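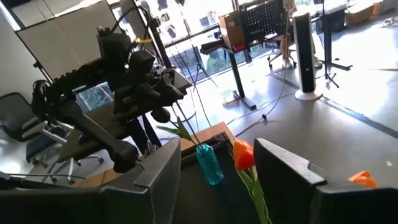 Figure 1. Wrist camera view past the gripper fingers, with an artificial tulip in the gap, the blue vase, and the other arm behind.

Robot Cells in Practice
Handout 7: Setting up and looking after the two-arm table cell

Reading before the lab: the Horobets cell manual, chapters on mounting and cabling. Bring your login card for room 209.

1. What you are responsible for

Each lab pair takes the cell for one session and hands it over in the state described in section 6. During the session you do the daily check, one maintenance job from the list on the door, and a short run of the flower task to confirm the cell works. The flower task is the same one used in the spring course: artificial tulips are picked up from the table and put into glass vases. It is a useful test because the stems are thin and the vase mouths are narrow, so a small error in the arm position shows up quickly.

The maintenance job comes first and the test run second. If the job takes the whole session, write that in the log and leave the test run to the next pair.

2. Power down and lockout

Stop the running program from the keyboard. Wait for the arms to reach the park position. Hold each arm by the upper link before you switch off drive power, as the brakes on the shoulder joints let the arm sag a little before they catch. Switch off the left arm, then the right arm. Hang your tag on the main switch.

The controller (Ustemix, one per arm) keeps its own supply alive for a short time after switch-off. Wait 20 seconds before you unplug any connector on it.

Stay on the outside of the hazard tape whenever somebody else is running the arms. The person at the keyboard says "moving" out loud before every start.

3. Frame and mounting bolts
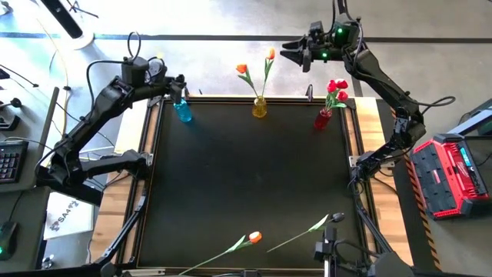

Most position errors in this cell come from the mounting and not from the joints. The arms hang their whole load on the table frame, and a loose bracket lets the base turn by a small angle that grows to several millimeters at the gripper. Start at the base of each arm and work outward along the rail to the corners. The small camera mount on the post near the front of the table goes in the same round: push the head gently with a finger, and if it moves, tighten the post before you look at anything else. Take loose stems off the black mat first. They get pressed under your forearm and the wire inside bends.

Procedure for the bolts:

Check each bolt with the torque wrench set to the value on the card inside the toolbox lid. Do not set the wrench by feel.
If a bolt turns before the wrench clicks, back it out, wipe the thread, and put it in again.
Mark the finished bolt with the paint pen across the head and the bracket.
A broken paint line at a later check means the bolt has moved. Log the side and the position.

Do not tighten a bolt against the wooden border. The metal fittings take the load. Overtightened screws in the wood have been a problem twice, and the border had to be turned around in May.

4. Gripper fingers and pads

The finger pads are Furkano parts and they wear at the tip first. Look at them under the desk lamp with the arm parked and powered down. Polished patches are normal. A torn edge or a pad that lifts at the corner means replacement. 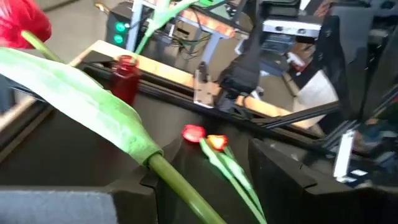
To replace a pad, remove the two screws from the back of the finger, pull the pad off by hand, and clean the metal face with alcohol. Let it dry. Seat the new pad against the stop and put the screws in by hand before using the driver. Always change the pads on both fingers of a gripper together. With one old and one new pad the stem is held off center, and the arm then misses the vase mouth by the same amount every time.

After any pad change, run the finger zero from the maintenance menu. Close the gripper on nothing and accept the new value. Then close it on a stem and read the width on the display. Compare it with the last entry in the log. If the two differ by more than the tolerance on the card, repeat the zero once. If it is still out, stop and tell the instructor.

The pads are due at around 2000 grasps. The counter resets only if you press the reset key and confirm, which people forget.

5. Cables and wrist cameras

The cable loops at the shoulder and wrist are there to be slack. Move each arm by hand through its full range with power off and watch the loops. A loop that goes tight at the end of travel will pull its connector out within a week or two. Loosen the clip, feed some length through, and close the clip again. Do not add tape.

Clean the wrist camera lenses with the Nunesby cloths only. Do not use the pad alcohol on them. Check the image on the monitor afterward. Both fingers should appear in the lower part of the picture. If one is missing, the housing has turned on its bracket and the camera has to be calibrated again (see the calibration handout).

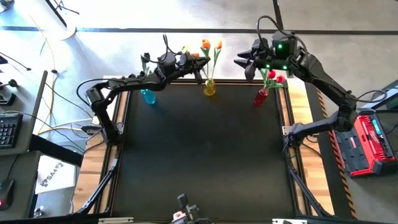

Marek Šimko asked in the Tuesday session whether the camera calibration could be skipped when only the pads have been changed. He had done it both ways on the left arm and found the same error each time, and he thought the time was better spent on the bolts. I agree for pads. For anything that involves the wrist bracket, including removing it to reach a cable, calibrate again.

6. Handing over

Arms parked, drive power off, your tag removed. Vases in a row on the far side of the black surface, in the order blue, yellow, red from the left. Stems back in the vases or in the drawer. Torque wrench set back to zero.

Log entry: both names, the job done, bolts that had moved, pad counter for each gripper, anything left open. Write "none" where there is nothing to report. Entries are collected before the next lecture and the open points are handed out as jobs for the following session.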